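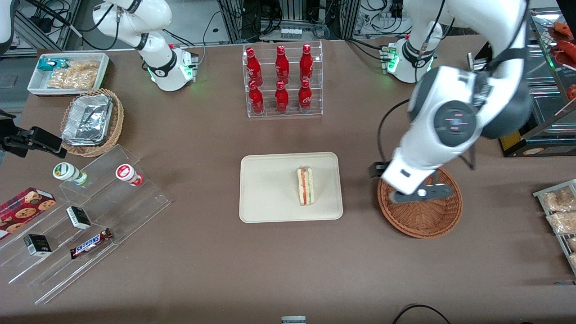

A countertop display with bottled drinks on a two-tier rack, a packaged snack tray and a wicker basket.

A countertop display is a small arrangement of goods placed on or beside the checkout counter of a convenience store, kiosk or cafe. It usually holds items that are bought one at a time and eaten soon after, such as soft drinks, chips, candy and sandwiches.

Equipment

Tiered racks, often made of clear acrylic, raise the back row of goods so that its labels show over the front row. A rack with 2 tiers is common for bottles and cans. Flat trays keep bags and packets from sliding, and trays of molded fiber are used for single portions of food. Wicker baskets serve either as display bins or as carriers for a customer's order.

Arrangement

Drinks are normally grouped by brand, with caps and lettering facing the customer. Triangular sandwiches are stood on the cut edge or laid flat in rows. Snacks in clear bags are kept apart from heavier goods to avoid crushing.

In a survey of 952 small shops, Hoi-yan Hsu found that most counters were restocked 3 times a day. The Wendska chain restocks its sandwiches in the morning and again before the evening rush.

See also: Point of sale, Shelf stocking, Vending machine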